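示教遥操作 常见问题（内部协作者版）
Pillico 项目 / 数据采集组
最后修改：3月 维护：Ottilie Egger，有错直接改，改完吱一声

先看这个再来群里问。重复问题太多了，回不过来。没写到的发邮件给 Mathias Haslinger，主题里带上任务编号。

目录
一、账号和设备
二、开始录之前
三、录的时候
四、仿真里的怪问题
五、交数据
六、腕部视角
七、其他

一、账号和设备

没有真机能参加吗？
能。现在大部分任务都在仿真里录，自己电脑就行。真机在 Drarnport 那边，要预约，排队比较长。

电脑要什么配置？
独立显卡，内存别太小。集显能开，但是画面一卡手上的动作就跟着抖，录出来基本作废。笔记本请插电，用电池会降频。

用什么控制？
三种都收：
空间鼠标（推荐）
主从手臂，就是那种小的，手捏着走，大的跟着动
键盘（能用，很慢，只建议拿来排查问题）
VR 手柄目前不收，坐标系还没对好。对好了会在这里写。

空间鼠标插上没反应？
先看驱动有没有被系统更新冲掉。再看是不是同时开了别的三维软件，它们会抢设备。都不是的话，重插，换口，不要用扩展坞。

键盘的按键表在哪？
客户端里按 F1。以前文档里那张表过期了，别照着按，夹爪开合两个键是反的。

主从手臂怎么校零？
六个关节依次推到机械限位，听到一声提示再推下一个。顺序从底座往上。中途停了就整个重来，没有断点。校完之后轻轻晃一下末端，屏幕里应该同方向动。反方向 = 第四关节装反了，拆下来转半圈。

账号登不上？
密码三十天一换，系统会发邮件，经常掉进垃圾箱。

二、开始录之前

需要培训吗？
要。先跑完三个练习任务：推方块、抓放、对准。不计入数据，随便撞。跑完以后 Kesham 后台会自动开权限，一般当天，偶尔第二天早上。

任务说明在哪看？
客户端左侧栏，每个任务一句话指令。录之前念一遍。真的念一遍。有人录了一下午，把东西放到了左边的盘子，指令写的是右边。

一句话指令看不懂怎么办？
跳过，点“指令有歧义”。不要猜。猜出来的数据我们后面分不出来，训练的时候两种做法混在一起，策略就学成中间那个，谁也不像。

可以自己改场景吗？
不可以。物体初始位置是随机种子给的，看着别扭也别动。摆得太离谱（比如物体直接卡进桌子里）点“重置场景”，会换一个种子。

每次要录几条？
每个任务 50 条有效的。失败的不算在 50 里，但是也要留着，不要删！！失败数据另有用处。

三、录的时候

动作要多快？
平时拿东西的一半速度。太快控制器跟不上，轨迹会被削平；太慢全是停顿，清洗脚本会把静止段切掉，切完反而跳。
手生的人前十几条都偏慢，正常。

中间可以停下来想吗？
短的可以，一两秒。要想很久就按暂停键，暂停段会自动打标记。别松手去喝水，空间鼠标有漂移，回来一看手臂已经在别处了。

没抓住，能再抓一次吗？
能，而且欢迎。掉了再捡、偏了再对，这种纠正动作很有价值。条件是一条里面不超过两次重试，超过就按失败结束。

一定要走最短路径吗？
不用。自然就好。但是别绕圈，别在空中比划。有人喜欢抓到之后晃两下确认抓牢，请改掉，模型也会学着晃。

夹爪什么时候合？
到位，停稳，再合。不要边下降边合，在仿真里指尖会先蹭到物体，把东西顶飞。反过来，放的时候也是先到位再张开，然后原路退出来，退高一点再横移。

细的东西老是夹歪怎么办？
细长物体按这个来：
先把夹爪转到指面跟物体平行
从正上方下去，不要斜着插
对中以后再往下走最后一小段
最后一段切低速档（空间鼠标左键长按）
还是歪就换腕部视角看，主视角对深度很不友好。

可以双手操作吗？
主从手臂可以两只手扶，没人管。双臂任务还没开放。

一条最长多久？
65 秒，到点自动截断，截断的算失败。快到的时候边框会变黄。赶时间乱放的比截断的还糟，宁可截断。

录着录着画面冻住了？
等。不要狂按。通常是在写盘，写完会续上。超过半分钟没动静就强退，那一条会丢，前面的不会。

手酸。
歇。连续录不要超过 30 分钟，后面质量掉得很明显，从曲线上能直接看出来。

四、仿真里的怪问题

物体悬在空中不掉？
两种情况。一是物理还没开始步进，刚加载完那一下所有东西都是静止的，按开始就好。二是碰撞体没加载上，按了开始还悬着，那就是坏了，点重置，再报一下种子号。

物体穿过手指？
夹得太用力或者动得太快。降速。一直穿的话是那个物体的碰撞网格有问题，薄的、尖的最容易出，报给 Mathias。

贴图不对，像是木头的东西变成了石头？
很可能是故意的。做域随机化，材质是随机抽的。桌面、物体、背景都可能换。颜色奇怪照录不误。

背景怎么什么都没有？
也是随机的一部分。有的种子带房间，有的只给一个纯色底。不影响。

光太暗看不清呢？
客户端右上可以调“显示亮度”，只改你自己看到的，不改存下来的图。调到看得清为止，别眯着眼睛录。

手臂突然抽一下？
过奇异点了。手腕快要翻过去的时候会这样。往回退一点，换个姿态再走。这一条如果抽得不厉害可以留，备注写“奇异”。

夹爪两根手指开得不一样大？
先确认是不是视角造成的，斜着看本来就不一样。看数值面板，左右差超过一格才是真的有问题。

五、交数据

怎么上传？
录完点“提交批次”，走 Kocabaş 服务器。晚上传比较快。一批大约 12 个 G，流量套餐的朋友注意。

传到一半断了？
重新点提交，会接着传，不用从头。进度条会从零开始走，别慌，是显示的毛病，还没修。

成功失败谁来判？
你先判，我们抽查。成功的标准只有一个：指令说的做到了，而且夹爪已经离开。东西放好了但手还夹着，不算。

判错了能改吗？
提交之前随便改。提交之后发邮件，写批次号 + 条号 + 应该是什么。不要只写“第三条好像错了”，哪一批的第三条？

被退回来了，为什么？
退回的原因会写在批次详情里。最常见：
起始姿态不对（没按 Home 就开录）
指令跟动作对不上
整条几乎没动
全程贴着桌面拖
重录退回的那几条就行，别整批重来。

备注要写什么？
不正常的才写。正常的留空。请不要写“很好”“完美”。

六、腕部视角

腕部视角怎么开？
数字键 2。1 是主视角，3 是侧面。录制过程中可以随便切，三路都会存，跟你在看哪一路没关系。

腕部视角里哪边是前？
画面上方是指尖伸出去的方向。推空间鼠标往前，手就往画面上方走。刚开始很绕，练习任务里多切几次。

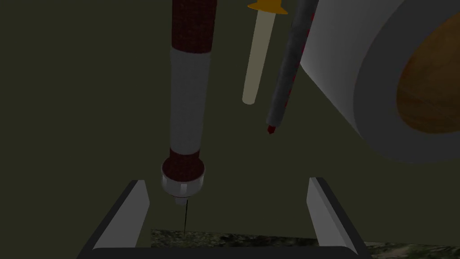
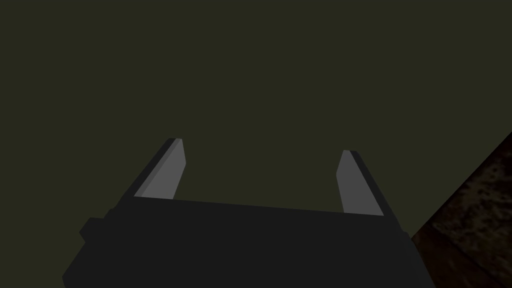

切过来以后觉得方向全反了？
检查“末端坐标系”有没有勾上。没勾的话，推的方向还是按底座算，手腕一转就全乱。建议主视角用底座坐标，腕部视角用末端坐标，客户端可以设成自动跟着切。

怎么看对没对中？
看目标跟两根手指的间隔，左右差不多就可以下。别盯着指尖，盯着两指中间那块。远的时候差一点没事，越近越要修，每次只修一个方向，修完再走下一个。

腕部视角里看不到目标物？
手臂离得太近，或者手腕没朝着它。先抬高，再转手腕找。找的时候慢一点，甩来甩去那一段模型也会吃进去。实在找不到切回主视角，把手移到大概位置再切过来。

旁边的东西很挤，会不会撞倒？
会。碰一下没倒，继续。碰倒了而指令没涉及它，把任务做完，结果标“有干扰”。碰倒的正好是目标，能扶就扶，算一次重试。

能不能把腕部相机的角度调一下？
不能，固定的。调了之前的数据就对不上了。这个问过很多遍，答案一直没变。

七、其他

有报酬吗？
按有效条数算，月底结。退回的不算，重录通过的算。失败条按三成。具体单价看你签的那份协议，别在群里互相问。

录的数据归谁？
归项目。发论文会在致谢里列名字，不想列的提前说一声。

会录到我的声音和脸吗？
不会。客户端只存机器人状态、控制输入和那三路图像。麦克风权限请求是旧版本留下来的，点拒绝没影响。

我能拿自己录的去训练着玩吗？
可以申请导出，自己那部分。格式说明在 Kesham 的帮助页。不要再往外传。

策略什么时候跑出来给我们看？
攒够一轮就跑，跑完会发视频。上一轮对准类的任务还不太行，抓放好很多。下一轮主要补对准，所以最近派给大家的多半是这类，多担待。

中途不想做了？
没录完的任务点“释放”，别占着不动。已经交的照结。

哪里报bug？
客户端菜单，帮助，报告问题。附上种子号和日志。没有种子号我们复现不出来。截图也行，但光有截图不够。

真机预约最早什么时候？
Drarnport 那边上午九点开放，每人一次半天。第一次去要有人带，找 Ottilie 安排。急停按钮在哪，进门先问清楚在动。

待补：双臂、VR 手柄、Linux 安装步骤（目前按 Windows 的来，路径自己换）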